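How to Get Something Out of a Robot Folding Demo

Posted in: Buying and evaluating

I have sat through a lot of open days. Most go the same way. You get coffee, a talk with too many slides, then ten minutes at a table where an arm does one thing well, and everybody claps. You drive home with a tote bag and no better idea of whether the machine would survive a shift in your building.

This guide is for people who run laundries, linen rooms or cleaning outfits and have been invited to watch an arm handle cloth. I wrote it after the Araneo open day in October, where the company was showing its Prakico folding cell on microfiber towels. Some of it applies to any demo. I don't sell robots and I don't hate them.

Before you go

Write down your ugliest item. I don't mean your most common one. For us it's fitted sheets with tired elastic, but yours may be mop heads or aprons with strings. Put a few in a bag and take them along. Call ahead and ask whether visitors' goods can go on the table. If the answer is no, go anyway, but you have learned something already.

Find out what your own people do in an hour. Use a number from your floor, on a normal day, with the interruptions left in. A sales rep will always have a number for the machine, and you need one to hold against it.

Ask for the time of the live run. At Araneo it was 2:30 p.m. and the talk before it could be skipped with no harm done.

Step 1: Get close to the fingers

Everybody stands back and watches the arm swing. The arm is the solved part. Go to where the fingers meet the cloth and stay there, as near as the host will let you. 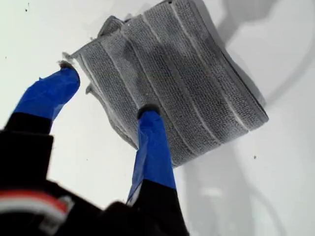
Blue tape on both fingers, and a bit of gray fuzz at the tip of one. Look for this before you look at anything else.

Cloth sheds. Whatever the fingers are covered with is going to collect some of it, and a covering that grips nicely at the start of a morning may be a different thing after lunch. So ask what the covering is, who changes it, how often, and whether the cell has to stop while they do it. Janaína Coutinho, who was running the table, told me the tape gets changed "when it looks like it needs it." I liked her for saying so. It is also the kind of answer that turns into a labor line on your budget, so write it down word for word.

I asked if a customer's machine would ship with tape. She said the production fingers would have a molded pad. Fine, but then I was watching a demo of something other than the product, and so would you be. Ask to see the pad.

Step 2: Look at what is being picked up

A folded towel on a clean white surface is about as kind a start as you can give a machine. The edges are easy to find and there is nothing else to confuse it. Your towels come out of the dryer in a knot with a sock in the middle.

Ask these, in this order:

Who put the cloth there, and how?
Can I put it there?
Can I put it there badly?

The third question is the one that gets you a reaction. At Araneo I was allowed to do it, after a short discussion between two people in matching shirts, and I'll give them credit. The first towel I dropped in a heap took 53 seconds from start to finished fold. The next one it gave up on and waited for a person. The brochure doesn't mention waiting for a person.

Step 3: Watch the grab, then the release

Most visitors watch for whether the fingers get hold of the cloth. Watch where, too. A pinch on the hem is a good sign, since a hem gives the fingers something thick to hold. A pinch out in the middle of the towel usually means a lump in the fold later on.

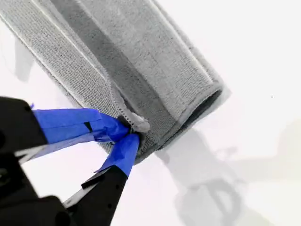
A hem pinch, gathered into a small tuft between the fingertips.

Then keep your eyes there until the fingers open. Does the cloth drop free, or does it hang on? Does the hem stay puckered? Pick up the finished piece and check the spot with your thumb. On thin microfiber a pucker hardly matters. On a pressed napkin for a hotel dining room it's a reject.

Step 4: Count failures yourself

The screen by the table said 566 folds and did not say out of how many. I asked. The man nearest to it thought it was a running total "since the last reset," and didn't know when that was.

Bring a pen. Make one mark for every try and a second mark for every time a human hand goes over the table, including the quick little straightening tugs that demo staff do without thinking. Those tugs are somebody's wages. Stay through 2 or 3 full runs if they let you, because the first is always the rehearsed one.

Step 5: Ask who else has one

Araneo named Skusura, a linen service, as a pilot site. I asked what the pilot folds. Small towels, one size, one color. That isn't a bad use, and if it matches your work you should call them. Mine doesn't match.

When a vendor gives you a reference, ask for the floor supervisor's number and skip whoever signed the contract.

Step 6: Hold off on Sales

There was a desk by the exit with a card on it that read Sales, in case you missed it. Don't sit down there on the day. Go home, type up your marks while you can still read them, and send your questions by email so the answers come back in writing.

I sent mine the next morning – the pad, the reset date, the price of a spare set of fingers. I have the price so far.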